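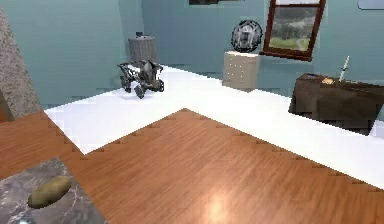
Planner claims the target is visible, then stares at a wall

Posted by pinus_user in Simulation > Perception, 2024-07-21

I'm running object search in a Trinik house with the Miltotano planner on top. The task is "find the candle, go to it." The detector finds it at 0.33 confidence, the planner marks it visible, and then the agent turns away and spends 300 steps inspecting teal wall like it's thinking of buying it. Same seed, same result. I've already raised the step limit, which bought me more wall. What should I be logging? 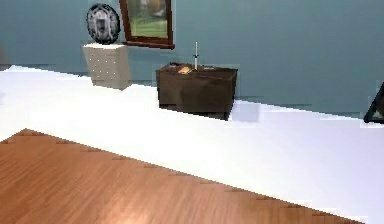

The floor mask is the other oddity. Where wood meets white I get a staircase edge, and the costmap treats every notch as a thing to be steered around. Possibly related, possibly just a second problem keeping the first one company.

Gion Lüthi

Log the pose timestamp next to the detection timestamp. I had this in September and the detections were being projected with a pose 20 frames old, so the goal landed behind the agent. Look up the pose at the image time, don't grab the latest one off the queue. For the mask, a small morphological close before the costmap is enough -- 47 lines of my own cleverness did worse.

van_acker_fan

have you tried reinstalling

pinus_user

It was the pose. Mine was 33 frames behind, so I win that one. Haven't touched the mask yet. I did also reinstall -- no change.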